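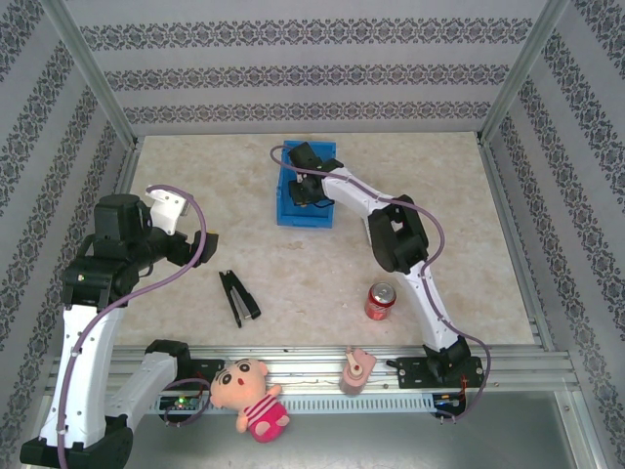
Support > Manuals > Teleoperation

Section 5. Recording a Demonstration by Remote Control

5.1 Purpose

This section describes how an operator records a demonstration on the Prindadel two-arm station using the Ponia hand controllers. It applies to tasks in which loose objects are picked up from the tabletop and placed in a bin. Demonstrations given by moving the arms directly by hand are covered in Section 6 and must not be combined with remote recordings in the same set.

Operators shall have completed the station safety briefing before carrying out any step below.

5.2 Before Powering On

1. Confirm that the station power switch is off and that the emergency stop is pressed in.

2. Inspect the clamps that hold each arm base to the front rail. A base that can be moved by hand must be tightened and the arm recalibrated (Section 3).

3. Follow the cable of each arm from the gripper to the base. The cable must have enough slack at the elbow for the arm to extend fully. It must not pass under the base plate or between two links.

4. Place the bin toward the back of the table, where both grippers can reach it without the arms crossing.

5. Set out the objects named on the task sheet. A typical sheet for the sorting task calls for a stapler and a soda can. Use an empty can.

CAUTION: Do not place open containers of liquid on the tabletop or on the rail. The controller boards are not sealed.

NOTE: The wall covering is part of the approved station setup. Do not remove or replace it between sessions of the same set. If a panel is damaged, report it and start a new set after the repair.

5.3 Starting the Arms

1. Turn on the station power switch and release the emergency stop.

2. Wait for the status light on the controller board to turn green. If it has not done so after 11 seconds, turn the power off and see Section 9.

3. Open the Cilimari recording program and select the station by name.

4. Pick up both hand controllers and hold them level, with the triggers released.

5. Select Match Pose. The arms will move slowly to match the controllers. Keep clear of the enclosure until the program reports that both arms are matched.

WARNING: Never reach into the enclosure while the arms are under power. To move an object that has fallen out of reach, press the emergency stop first. The arms will sink when power is removed, so lower them to the rest position beforehand whenever this can be done safely.

5.4 Recording

1. Enter the task number and your operator initials.

2. Press the foot pedal once to begin recording.

3. Move one gripper to the first object. Approach at a steady speed and pause briefly before closing.

4. Lift the object clear of the table, carry it over the bin, lower the gripper below the rim, and open it.

5. Raise the gripper straight up until it is clear of the bin before moving sideways.

6. Repeat for the remaining objects. Either arm may be used unless the task sheet assigns one.

7. Return both arms to the rest position and press the pedal again to stop.

A recording may not be longer than 300 seconds. The program ends it at that limit and marks it as incomplete.

NOTE: A missed grasp followed by a successful second attempt is acceptable and should be kept. A recording in which an object leaves the tabletop, or in which the arms touch each other, must be marked Reject.

5.5 Between Recordings

Press the emergency stop, return the objects to the tabletop, and vary their position and angle from the previous recording. Resume from step 4 of Section 5.3.

5.6 Questions and Changes

Requests to change a task sheet are sent to Darcy Tipoki at the Hayes laboratory. Faults in the arms or controllers are reported to Tassanee Khunthong, with the station name and the recording number.

Revised September 2020. Replaces the June issue.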